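The Guest Room Gallery: Getting It Ready for Judite

Saturday, August 21, 2021

If you've followed my little house pages for a while, you know the back bedroom has been the "put it in there for now" room since we moved in. Well, my cousin Judite Brandão wrote in March to say she'd love to come for a long stay, and I said yes before I'd even thought about where she was going to sleep! So this gallery is the bedding, the folding, the sorting and a whole lot of me standing in the doorway with my hands on my hips. Click through at your own pace. I've put a line or two with everything, and then (because I can't help myself) rather more than a line or two in some places.

A few people asked on the last page where the sheet came from. It was part of a set called Nitidel that I picked up secondhand from Zulmira Cordeiro, who was clearing out her linen closet and had laid everything on her dining table like a market stall. I went for one pillowcase and came home with two bags. The pillowcases are plain, by the way, in case you were picturing fruit from one end of the bed to the other.

Sorting clothes first, making the bed second. That's my order and I've been told it's the wrong one. Ka-ming Tse does it the other way around and says a made bed gives you a clean place to put things down, and I can see the sense in it, but then you have to lift it all off again at night and by that time I'm tired and it goes on a chair. I had three bags to get through: things of mine that don't fit, things of Martim's that he swears he's going to wear, and a mystery bag from the move that I hadn't opened since. The mystery bag was mostly towels and one very nice scarf!

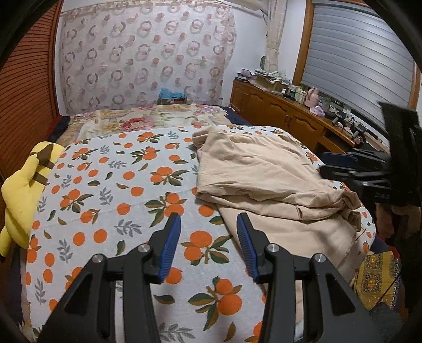
Folding is my weak spot, and it always has been. My mother could fold a fitted sheet into a perfect square while talking on the phone, and I get something closer to a bread roll. I've been trying the Mateos method, where you fold into thirds lengthwise and then in half, and it does work on T-shirts and pajamas. Soft things beat me every time. Look at that beige one on the orange-print sheet, all creases, and I'd call that one of my better attempts. The rose quilt at the far end came out much neater, but a quilt practically folds itself if you get the first corner right. The quilt is staying, too. I did think about putting it away, what with oranges at one end and roses at the other, and then I decided that Judite likes a cheerful room and I like a cheerful room, so who's going to complain?

The striped yellow fellow by the side of the bed gets to stay as well. Martim Morais (my husband, for anyone new here) wanted him up on a shelf, and I said a guest room needs something silly in it. Every time I change the sheets he ends up somewhere different.

Now, curtains. I've had more messages about the sheer one with the rings than about anything else I've put up this year, which tickles me, as I very nearly didn't buy it. It came by mail from Paltia and I had my doubts when I opened the package, because the print looked so big folded up. Once it was hanging, though, I liked it right away. The light in there in the afternoon is lovely and soft, and the pattern gives you something to look at when you're lying in bed not wanting to get up. It's item 3172 if you want to ask them for it, and be sure to give the number, because they sent me the wrong one the first time (1604, a perfectly nice green leaf, and it went back the next day).

The beige curtain in the corner was here before us. I keep it tied back and I keep meaning to wash it. Jenő Rácz, next door, offered me the loan of his steamer, so that's on the list for next week along with the closet rail.

On to the long cabinet! I get a bit sentimental about it. All that orangey-brown wood was out of fashion when we moved in, and at least two visitors told us to paint it white. I'm so glad we didn't. I went over it with Zidstead wood soap and an old sock, top to bottom, and then did the little brass handles with a dry cloth. One side is going to be completely free for Judite's things, or that's the promise I've made her. At the moment it's got winter coats in it, plus the good tablecloths, plus a box of Martim's cables that he says he can identify individually.

The slatted wood on the other side takes longer to clean than you'd think, what with all those ridges. I used a soft paintbrush, the cheap 27-cent kind from the bargain bin, and ran it along each one with the radio on. Very peaceful! I'd recommend it to anyone who has a wall like ours and a free morning.

Still to do: steam the corner curtain, find the bedside lamp, clear out the coats, buy hangers, and decide about a rug. I'm leaning toward a plain one. If you have a favorite that washes well and doesn't slide around, leave me a note in the guestbook, and tell me what size you got.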